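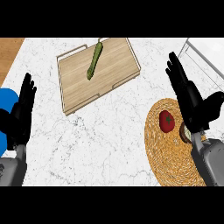 Both hands up over the counter in the simulated kitchen, with the cucumber on its board.

Jun 15, 2024
By the Plurkeo newsletter desk

I'd been meaning to get over to Hutico's open day for ages, and I finally did it (with a very large iced coffee). They had their simulated kitchen up on a big screen, and I got hold of one of the engineers for a good half hour while people wandered in and out behind us.

My first question was why a kitchen. "Everybody knows what a kitchen is," she told me. "You show visitors a cucumber and a tomato and they start giving the robot advice right away." And they did! A man behind me wanted to know when it was going to make the salad.

The kitchen is number 17 in a set they call Fuvano, and she reckons they've run about 2000 tries in it since December. I asked if that gets boring. She laughed. "I dream about that marble. I could draw you the veins."

What I really wanted to know was how hard it is to pick up a cucumber. Pretty hard, apparently! "It's long, it's round, and if you grab the end it swings on you," she said. "The tomato is a different headache. You have to come down on it from the right side." She'd rather have the cucumber any day, and her teammates think she's nuts.

I also asked about the hands, which I loved (four slender fingers and a thumb, all black). She said kids always wave back at them. There were 71 of us signed up for the afternoon and I'd say the kids had the best questions, including whether the robot gets to eat anything.

The Ahmadpour room next door had a hands-on session, but only nine spots, and I was tenth in line. Next time I'm skipping the coffee.

Like this story? Sign up for our newsletter and get the next one by email.

© 2024 Plurkeo. All rights reserved. | Contact us | Back to top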